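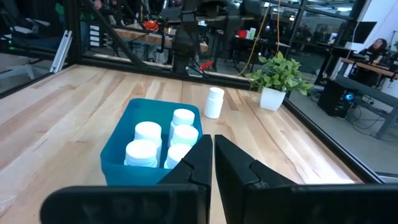 Was der Regen von der Straße mitnimmt

Reifenabrieb gehört zu den größten Quellen von Mikroplastik in Binnengewässern. Trotzdem endet die Überwachung vieler Vorfluter dort, wo die Kanalisation beginnt. Ein Messprogramm am Otar, einem kleinen Zufluss unterhalb der Umgehungsstraße von Zurmont, setzt weiter oben an, im Straßenablauf.

Beim Fahren lösen sich aus der Lauffläche Partikel, die sich mit mineralischem Straßenstaub, Bremsabrieb und Bitumenresten verbinden. Das entstehende Mischkorn ist dichter als reines Gummi und sinkt in ruhigem Wasser ab. Im Trockenwetterabfluss findet man deshalb wenig davon in der Wassersäule. Bei Starkregen ändert sich das innerhalb von Minuten.

»Wer einmal im Monat eine Schöpfprobe nimmt, misst den Normalzustand und verpasst die Fracht«, sagt Larysa Hrynyshyn, die das Programm leitet. Am Auslass der Umgehungsstraße arbeitet deshalb ein durchflussgesteuerter Probenehmer. Er startet, sobald der Pegel im Schacht zwei Zentimeter über dem Ausgangswert steht, und zieht danach volumenproportional. Ein Ereignis im September lieferte 61 Einzelproben, die im Labor zu 11 Mischproben zusammengeführt wurden.

Bestimmt wird der Abrieb über Pyrolyse mit anschließender Gaschromatographie und Massenspektrometrie. Als Marker dienen Zersetzungsprodukte des Styrol-Butadien-Kautschuks. Das Verfahren liefert Massen und keine Partikelzahlen, was den Vergleich mit älteren, mikroskopisch ausgewerteten Reihen erschwert. Hinzu kommt, dass der Kautschukanteil je nach Reifentyp schwankt. Die Umrechnung auf Gesamtabrieb enthält also eine Annahme, die in vielen Berichten nicht ausgewiesen wird.

Sorin Obradović, zuständig für die Analytik, gibt seine Werte deshalb nur noch als Kautschukmasse an. »Den Faktor kann jeder selbst ansetzen. Dann sieht man wenigstens, welcher es war.«

Neben den Partikeln interessieren die Stoffe, die aus ihnen austreten. Das Alterungsschutzmittel 6PPD reagiert mit Ozon zu 6PPD-Chinon, das für Silberlachse schon in sehr geringen Konzentrationen tödlich ist. Für andere Fischarten liegen die Wirkschwellen teils weit höher. Eine einfache Übertragung auf europäische Bäche ist damit nicht zulässig, eine Entwarnung auch nicht.

Am Otar wird der gelöste Anteil getrennt bestimmt. Die Filtration muss bald nach der Entnahme erfolgen, weil sonst weiter Stoff aus dem Partikel in die Lösung übergeht. In der ersten Messphase standen Proben über Nacht im Schacht. Diese Werte sind aus der Auswertung genommen worden.

Als Gegenmaßnahme wird ein Retentionsbodenfilter geprüft. Vesna Jurić, Planerin im Tiefbauamt, rechnet mit 200 Quadratmetern Filterfläche am Fuß der Böschung. Die Fläche ist vorhanden, die Zufahrt für den Räumbagger fehlt. Offen ist außerdem die Entsorgung des Sediments, das sich auf dem Filter ansammelt und neben Gummi auch Zink und Kupfer enthält.

Häufigeres Kehren wäre billiger. Herkömmliche Kehrmaschinen erfassen das grobe Korn gut, den Feinanteil schlechter, und gerade an ihm haftet ein großer Teil der Schwermetalle. Ein Versuch mit einer Saugkehrmaschine auf dem östlichen Abschnitt ist beantragt. Bis zur Entscheidung läuft der Probenehmer im Auslassschacht weiter.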